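Hendeck Clothing Reuse Project
Progress report to the Bredari Fund, second period
Prepared by Elisa Valentini, project lead

Summary

You asked for a report that said what had changed since the last one. Some things have. We have a sorting and folding routine that people can follow without me standing behind them, and the backlog of unsorted bags is smaller than it was. I am less sure that the folding standard we promised in the bid is worth what it costs us in time, and I say so below in more detail than you may want. The figures in the bid were mine, and I now think two of them were too cheerful.

What we said we would do

The bid had us taking in adult workwear and school clothing, checking it, folding it to one standard, and sending it out in sets to the referral partners. It said that a standard fold would cut the time spent at the collection end, reduce returns, and let us store more on the same shelving. I wrote that after one visit to the Suwannarat warehouse, where everything on the shelves looked very good. I didn't ask how long it took them to get it looking like that, and I should have.

Intake and sorting

We handled 216 garments in this period under the new routine. That is a modest number. It leaves out everything that came in before March and was sorted the old way, because we never recorded those properly and I am not going to guess at them now. Of the 216, 41 were set aside at the checking stage. Most of those were broken zips, gone knees, or hems let down so many times there was nothing left to work with. A handful were perfectly good clothes with a stain that somebody might have been able to shift, but we have no washing machine on site and the arrangement with the launderette at Erberg has not been renewed.

I had assumed the set-aside pile would shrink once the donation guidance went out. I have seen no sign of that. The leaflet asks people to check pockets, fastenings and seams before bagging things up, and I suspect the people who read it are the ones who were doing that already. We will keep handing it out, since the copies are printed and paid for, but I would not put more money into it.

Trousers

Dark trousers are what we get asked for most, by the schools and by people starting jobs in kitchens and shops. They are also what slows us down.
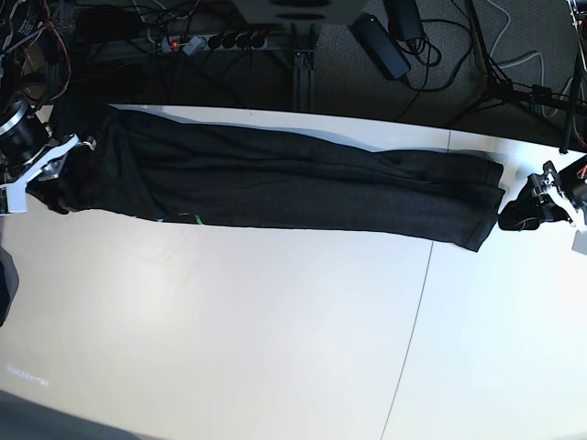

Trousers were put at the top of the folding sheet on the theory that they are the easiest thing to get right: one leg over the other, smooth down, fold up from the hem. On paper this takes no time at all. In practice the legs have to be matched along their full length before anything else is done, and a dark pair on a white table shows how much smoothing a folded length can still want, with shallow wrinkles all the way along and the diagonal creases collecting towards one end, where the layers overlap. A person in a hurry will fold those creases in. They will then be there when the bundle is opened, and whoever is collecting will have to iron trousers we have described as ready to wear. The first draft of the sheet did not mention this. The second draft does, in capitals, and it has made some difference.

The white tabletops have been a good buy. I was against them. I thought they would mark within a fortnight and that we were paying for looks. They have marked a bit, but loose threads and bits of label show up against them, which they never did on the old brown trestles, and fewer are going out stuck to the clothes. I withdraw my objection, though I would still like to know why the delivery charge was what it was.

The size labels are a different matter. Our system depends on a person being able to read the size without unfolding the garment, and many of the trousers we get have had their labels cut out or washed blank. We then have to measure the waist and pin on a slip, and the slips come off. We have tried the larger pins. They come off too, only now with a hole. I have no answer to this at present and would be glad to hear from any other project that has one.

Shelving and storage

The bid claimed that a standard fold would let us store more in the same space. I have looked at this as fairly as I can and I don't believe we have shown it. The shelves are neater. It is easier to find a given size, and the Friday collection goes more smoothly as a result, which I will happily put down as a benefit. But a pair of trousers takes up more or less the same room whether it is folded well or badly, and the gain we noticed at the start came from throwing out the boxes of odd hangers that had been sitting on the bottom shelf for as long as I have worked here.

We were given 11 new shelf dividers and have fitted all but 2. Those left over do not match the uprights on the older unit. I have asked for them to be exchanged and have been told that this is being looked into.

Tops, smocks and anything navy

School colours here run heavily to navy, and so do the overalls and tunics that come in from workplaces. We had planned to keep navy and black in one run of shelving to save space. This was a mistake. Under the old strip light at the back of the store the two are very hard to tell apart once folded, and we sent out sets with one of each in them. The partners were polite about it. The families were less so, quite reasonably, as a child sent to school in the wrong colour is the one who hears about it. Navy now has its own bay and is sorted by the window, before lunch, when the light is best.

Soft cotton pieces in particular need more handling than the sheet allows for. They don't hold a fold the way a heavier trouser cloth does, and when picked up from the middle they drape and bunch and have to be laid out again from the start. The guidance now says to take them by the edges. People forget, me included.
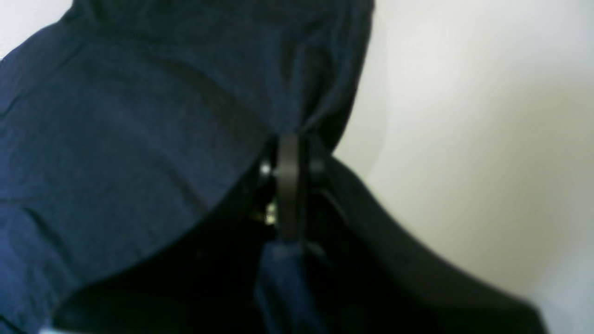 Does the standard fold save enough time at collection to justify the time it takes at sorting?

On present evidence it doesn't. Collections are quicker and there is less rummaging, but the minutes saved at that end are fewer than the minutes spent at the table, and I can't see practice alone closing the gap. It may still be worth doing for trousers and school shirts, where the complaints used to come from. For jumpers, fleeces and sportswear I would drop it and go back to a simple fold in half.

Returns

Returns from partners are down slightly on the last period. I would be careful with that. The last period included the mixed navy and black sets, so it was an unusually bad one to be compared against, and nearly anything would look like progress beside it. I'd sooner wait for a further period before anyone puts it in a newsletter. I know the Fund has asked for a line it can quote, and I'm sorry not to have a better one.

Spending

Spending is within the agreed total. The tables came in over what was budgeted, for the delivery reason already given, and the dividers under. The laundering line has not been touched because there has been no laundering. I would like permission to move part of it to better lighting at the back of the store, where I think it would do more good than anything else on the list. A quote is attached to the covering email.

What we propose for the next period

Keep the full fold for trousers and school shirts only. Shorten the sheet to one side of paper, as the second side is not being read.

Replace the light at the back, if the transfer is agreed.

Settle the launderette question with Erberg one way or the other. If they will not renew, stop telling donors that we can take lightly soiled clothing.

Find a size slip that stays on.

Time a full session at the table from bag to shelf, with somebody other than me holding the watch. I have an opinion on how it will come out and I am aware that I write these reports.

I have left the target for the number of sets unchanged, as you asked. I think it is too high. My note on that from the last report still stands and I won't repeat it.

Elisa Valentini
Hendeck Clothing Reuse Project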